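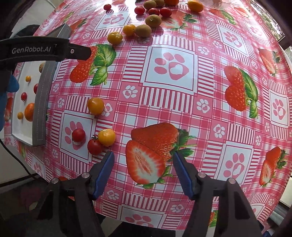 Stondumier line: replacement of wooden poles, and the question of the bird guards

From: Ayman Masri
To: Darkik rural network list
Date: Thu 11 August

Dear all,

Thank you to Ghada for her message, which I quote below so that the new members can follow.

> From: Ghada Darwish
>
> We have the pole inspection results for the Stondumier line now.
> Of the 94 poles the contractor tested, 30 have decay at the ground
> line and should be replaced. Atallah can deliver new poles in two
> lots. My question is whether we change only the bad ones this
> season, or also their neighbors, so that the crew does not need
> to come back to the same spans in two years. I would also like to
> know who decides about the bird guards. The offer does not
> mention them.
>
> Ghada D.

I will try to answer both questions, but please correct me where I am wrong. I was not at the July meeting and I have only the notes.

About the neighbors. I am against replacing a pole only because it stands next to a bad one. When I worked for the cooperative in Listurau we did it this way on one feeder, and afterward we cut up the old poles and most of them were sound inside. It was a lot of money on the ground. What we did later was to treat the sound poles at the ground line with preservative paste and a wrap while the crew was already there with the truck. The digging is by hand and takes maybe half an hour for each pole if the soil is soft. On the Stondumier line the soil is soft until the creek and then it is stone, so I cannot promise the same time for the second part.

There are 5 poles after the creek which the inspector marked as "watch". For these I would ask for a second test with the drill, near the old hole but not in it, before Atallah closes the order. If we add them later they will travel alone and we will pay the transport again.

About the bird guards. As I understand, the guards belong to the hardware list and not to the pole contract, and this is why they are not in the offer. Munther Issa signs the hardware list. The storks use mainly the transformer pole and the two corner poles, so I would begin with those. Please do not order the type that clips over the insulator from one side only. In Listurau the wind turned them, and after one winter they were covering nothing.

One more thing, which is not urgent. The line is in the plan for a new conductor in 2031. The new conductor is heavier, and I did not find in the notes if the pole class was chosen with this in mind. If we put the old class now, we may have to change good poles then. Ghada, could you ask Atallah for the price of one class higher, for both lots? I think the difference is small - but I prefer to see it on paper.

I can be at the depot on any morning next week to look at the span table together with somebody.

With kind regards,
Ayman Masri

Comments (3)

Ghada Jaber
The corner pole near the pump house already has a guard from the last repair. It is the one that clips from one side, and yes, it has turned.

Munther Issa
I confirm the hardware list is with me. Send me pole numbers, not locations, and I will add the guards.

Ayman Shboul
For the stony part, please ask the crew about the air hammer before you fix the dates. Last time it was booked on another line.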